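Lining Up Gripper Video and Head Video with Beler

If you've recorded a task with hand-held grippers and a head camera, you already know the annoying part comes afterward: every camera keeps its own clock, and a policy trained on streams that disagree will happily learn to close its fingers too late. I've been using Beler for this since March and I love it. This page takes you from a folder of raw recordings to one aligned episode, using a small organizer with drawers or compartments as the target object.

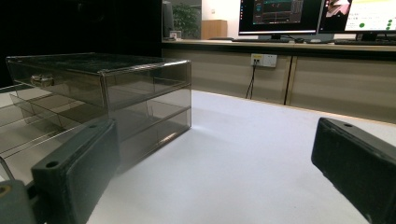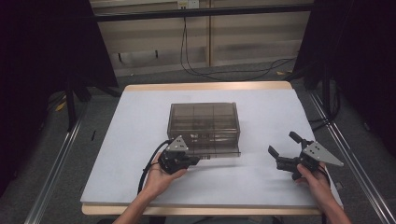

Smoky translucent organizer on a white work surface: gripper camera first, head view second.

What you need

Beler installed and on your path, the raw recordings from one session, and the calibration file for each gripper. If you don't have calibration files yet, do Nazanin Kermani's calibration walkthrough first and come back. I'll wait!

Step 1: Import

Make a new folder for the session and run:

beler import ./raw --out ./session

The importer copies the video and writes an index file next to it. Open the index and check that the streams are named left, right and head. If left and right are swapped (I do this all the time), fix the names now. Renaming them after step 2 means running step 2 again.

Step 2: Find the time offset

beler offset ./session --ref head --window 2000

The window is in milliseconds. Beler slides each gripper stream against the head stream and looks for the shift where the motion agrees best. It needs movement to work with, so pick a stretch where both hands are doing something. A long pause gives you a flat curve with no clear peak, and then the number it prints means very little.

Look at the plot! A good one has a single sharp peak. If you see two peaks of nearly the same height, the motion was probably repetitive. Choose another stretch with --start and try again.

Step 3: Track the gripper poses

beler track ./session --features 600

The default feature count is lower, and it's fine in a cluttered room. A plain white tabletop is harder, as there's hardly anything on it for the tracker to hold on to. In a low view like the first picture, most of the useful corners come from the background: monitors, the edges of the desk, the outlet plate, the plant. Don't crop that stuff out to make the video look cleaner. I did, and my trajectories drifted clear off the table.

Tinted plastic is its own little adventure. You can see dividers through the walls, and reflections along the edges can slide as the camera moves, so the tracker may grab points that don't belong to any fixed surface. Draw a loose mask over the organizer:

beler mask ./session --stream left --object box

Repeat for the right stream, then run the track command again. Touran Mirzaei suggested growing the mask by 4 pixels to cover the bright rims, and it made a lovely difference on my data.

Step 4: Mask the fingers too

The fingers travel with the camera, so to the tracker they look like something that never moves. Leave them unmasked and the pose estimate gets pulled toward standing still. One mask for the open position and one for the closed position is enough. Beler blends between them using the gripper width.

Step 5: Check it by eye

beler view ./session

Scrub slowly to a moment when a jaw first touches something in the head view, then look at the same moment in the gripper view. They should match to the frame. Check near the start and again near the end. If the start is right and the end is off, you have clock drift, so add --drift to the command in step 2.

Step 6: Export

beler export ./session --format episodes

Port 2027 has to be free while the exporter runs. If it stops with a connection error, close the viewer first.

Known problems

The drift option ignores --start in the current release. Vilho Hakala has a patch for it in the Carnoten branch, and it's worked well for me so far.

Last updated June 2021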